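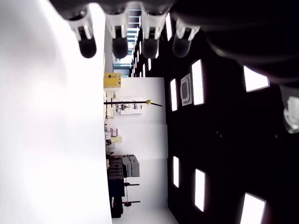
Attachment 1: the room, April

Secondary glazing and overnight humidity

dkulkarni
Back room, solid brick, north facing, 1930s timber sashes. I fitted Honex secondary panels over the winter with a 100 mm cavity. Condensation is now forming on the inner face of the original sash, worst at the lower corners. Room humidity peaks at 70% at 6 am. The trickle vents are open. Is the cavity too deep, or do I have a leak in the panel seal?
Divya Kulkarni

guerra_sash
Moisture on the outer pane of the pair means room air is getting into the cavity. Check the compression seal along the bottom rail first. Depth affects sound and heat loss far more than it affects this.

pelmet
Disagree in part. At 100 mm you get enough air movement in the cavity to carry moisture to the cold pane quickly. I'd still look at the seal, but a 20 mm gap would behave differently.

guerra_sash
It would behave differently thermally. The amount of water is set by how much room air gets in. I have panels at 164 mm on a bay and they stay clear.

pelmet
Your bay faces south, if I remember the other thread. Poor comparison.

valquiria_g
What is the room temperature at 6 am? 70% at 14 degrees and 70% at 20 degrees are very different amounts of water.
Valquíria Guimarães

dkulkarni
15 degrees at 6 am, 19 in the evening. The logger is an Olura, placed on the inside wall at head height. I have not checked it against anything.

valquiria_g
Then the dew point is a little under 10 degrees. A single pane on a north wall will be below that most nights. Do a salt test on the logger before you trust the figure: damp table salt in a sealed bag should settle at 75%.

tolley
Has anyone mentioned drilling the sash? Two small holes through the bottom rail to outside, with mesh over them. The cavity should be tight to the room and slightly leaky to outdoors. If the old sashes were draught-stripped when the panels went in, that is your fault found.

dkulkarni
They were. Brush strip all round, both sashes.

tolley
Take it off the meeting rail and leave it a week. Costs nothing and saves drilling.

pelmet
Costs you some of the noise reduction.

dkulkarni
Noise is not the concern here. Salt test read 78%, so the logger is 3 points high. Strip is off the meeting rail and I have reseated the bottom seal on the left panel only. Will post readings for both.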